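Dust: what is it and where does it come from?

Run your finger along the top of a door. Go on, I'll wait (you might need a chair, and a grown-up to hold it). I bet your fingertip has gone grey and a bit fluffy. I did this all over my house in Wutlow when I was getting ready to write this page, and the top of the bathroom door was by far the worst. I was quite embarrassed! I only clean the bits people can see.

That grey stuff is dust, and I think it's one of the most interesting things in your house. It's a mixture, a bit like a soup, and everybody's soup is different.

What's in it?

Mostly it's tiny bits that have come off other things. Your jumper loses little threads every time you pull it over your head. So do your socks, your carpet, your curtains and your teddy. These threads are called fibres, and if you look at a ball of fluff from under the bed you can often see them all tangled together. Mine are nearly always blue, as I've got a blue carpet and I'm very fond of blue cardigans.

Then there's skin. Yes, yours! The top layer of your skin is made of dead cells and it flakes away all the time in pieces far too small to notice. You may have heard that dust is nearly all skin. I believed that for years, but it varies a lot from house to house, and plenty of other things go into the mix as well.

Some of it walks in. Mud dries on your shoes, crumbles, and gets trodden into powder. Some of it blows in through the window, such as pollen from flowers and grass, soot from fires and car engines, and little grains of sand or soil. If you've got a cat or a dog, there's fur and pet skin too. And there are crumbs. There are always crumbs.

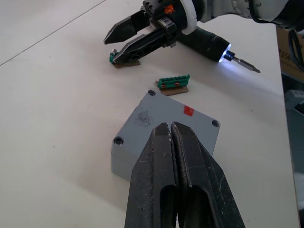

How small is small?

Get a ruler and find one millimetre. It's the gap between two of the littlest lines. Now imagine chopping that millimetre into 1,000 equal slices. Each slice is called a micrometre (say it like this: MY-crow-mee-ter), and it's what scientists use when they talk about dust.

I measured a hair from my own head under a microscope and it was 70 micrometres wide. Some bits of dust are as wide as that or even wider, and those are the ones you can see. Lots of them are much, much smaller. A speck that is only 2 micrometres across is so little that you could line up 35 of them side by side across that one hair of mine. You can't see a speck that size on its own, however hard you squint.

Size matters a lot to dust. Big heavy specks fall to the floor quite quickly. Tiny ones can float about for hours, and the slightest puff of air sends them up again. When you walk across a room you stir up the dust, and when you flop down on the sofa a great big cloud of it comes out. You just don't see it most of the time.

Why can I see it in sunbeams?

You've probably noticed this one. The sun comes in through a gap in the curtains and suddenly the air is full of sparkly specks, drifting and twirling. They were there before the sun came in, and they're in the rest of the room as well. In the sunbeam, each speck bounces a little bit of bright light towards your eyes, and if the room behind it is dark then the specks stand out.

My favourite place for this is the stairs. I've got 13 of them, with a small window at the top, and at eight o'clock in the morning the light comes straight down. If I clap my hands, the specks go whizzing off in all directions. I've spent ages doing that when I should have been having breakfast.

Why does it stick to things?

Dust is so light that it doesn't need glue to hold on. When two things are very, very close together there's a weak sort of pull between them. You're far too heavy for it to make any difference to you, so you can't walk up a wall, but a speck of dust hardly weighs anything and the weak pull is plenty.

Static electricity helps too. You know how your hair stands up when you rub a balloon on it? The same kind of electricity can build up on plastic, and it tugs at bits of fluff from a little way off. Damp and grease make things stickier still, and that's why the dust on top of a kitchen cupboard is so horrible to clean. It's had cooking fat mixed in with it. Yuck.
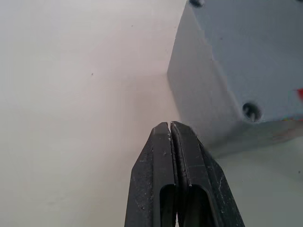
Dust isn't fussy about where it lands, but our eyes are fussy about where they spot it. Pale specks on a pale shelf more or less disappear, and you could leave them there for weeks without feeling guilty. Put the same specks on something dark and you'll see them straight away. Look at the black fingers in the picture, with the little white and grey flecks on them - some are dust and some are scuffs and scratches. A scratch can look very like a speck until you try to wipe it off. I once spent a whole evening polishing a black radio and getting crosser and crosser, and what I thought was dust was a lot of tiny scratches. Rough surfaces are harder to clean as well. They have little dips in them where specks can settle, and a cloth slides straight over the top.

Is dust bad for you?

A bit of ordinary house dust doesn't bother most people. Your nose is very good at dealing with it. It has hairs to catch the bigger bits, and slimy mucus (snot!) to trap the smaller ones. If something tickles too much, you sneeze it out. Some of what you find on your hanky is dust your nose has caught, so well done, nose.

Some people are allergic to things in dust, though. Pollen is one, and pet skin is another. Another is dust mites, which are creatures too small for you to spot easily, with eight legs like their spider cousins. They live in beds and carpets and eat flakes of skin. They don't bite you. But their droppings can make some people sneeze, or give them itchy eyes, or make their asthma worse. If that's you, it helps to wash your sheets often and to let somebody else shake out the rug.

Dust that goes travelling

So far I've talked about indoor dust, but the outdoor kind gets about much more. Strong winds can lift dust out of the Sahara Desert in Africa and carry it right over the sea. Now and then some of it comes down in Britain, usually mixed in with rain. One May I was staying in a caravan near Trorurell and I woke up to find orangey-brown spots all over the roof of the car. I thought somebody had thrown mud at it! It was desert dust, or at least that's what the weather forecast told us at teatime.

Desert dust goes the other way as well, across the Atlantic Ocean. It has minerals in it that plants need, and some of it drops on the rainforests of South America and feeds the soil there. I find that amazing. A grain from a desert can help a tree to grow on the other side of an ocean.

Clouds need dust too. Up in the sky, water collects on tiny specks of dust, salt and smoke, and that's how the droplets in a cloud get started. So the next time you get rained on, there's a fair chance you're being hit by something that began with a speck.

There's even dust from space. It drifts down on the Earth all the time, in very small amounts, from comets and from bits of rock bumping into each other a long way away. Some of it could be in your gutter. You'd need a good microscope and lots of patience to find it, and I've had a go and only found moss.

Make a dust trap

You'll need some white card, some black card, clear sticky tape and a pencil.

Cut two squares of card, one white and one black. Make them the same size.

Cut a window in the middle of each square and put tape across the back, so the sticky side shows through the hole. Write the name of the room at the top.

Leave them sticky side up somewhere they won't be knocked. A bookshelf is good. Under the bed is better!

Come back in a week. Hold the white one up to a window and look through it with a magnifying glass. Lay the black one sticky side up on another piece of black card and look at that. Which one makes the dust easier to see? Can you find any fibres, and can you guess what they came from?

Try a different room and see how it compares. In my house the bedroom beat the kitchen easily. I also tried one on the windowsill, but a fly got there first.

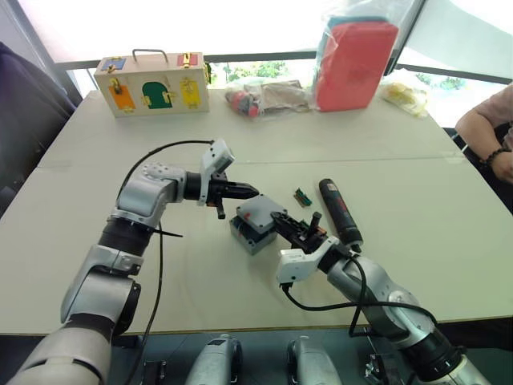 One reader wrote in to ask where dust goes when you hoover it up, and whether it just comes out again at the back. It's a very good question. Air has to come out of the back of a vacuum cleaner or it wouldn't be able to suck any more in at the front. On its way through, the air goes past a filter, which lets air through and catches the specks. A good clean filter catches nearly all of them. An old clogged one doesn't work as well, and that's why your house can smell dusty after you've cleaned it. Mine's an old Futance and it does smell, so I've ordered a new filter.

The same reader wanted to know if you could ever have a room with no dust in it at all. People do try. In places where they make computer chips, the air is filtered over and over again and everyone wears a special suit with a hood, so that their hair and skin and jumper fluff stay inside. Even then, a few specks still get in. At home you haven't got a chance, I'm afraid. The minute you put the duster down, more is already on its way, and quite a lot of it is coming off you.

Words to know

Fibre: a very thin thread, like the ones in cloth or wool.

Filter: something that lets air or water through but catches bits.

Micrometre: a tiny length. There are 1,000 in a millimetre.

Mite: a very small creature with eight legs.

Pollen: the powder that comes from flowers and grasses.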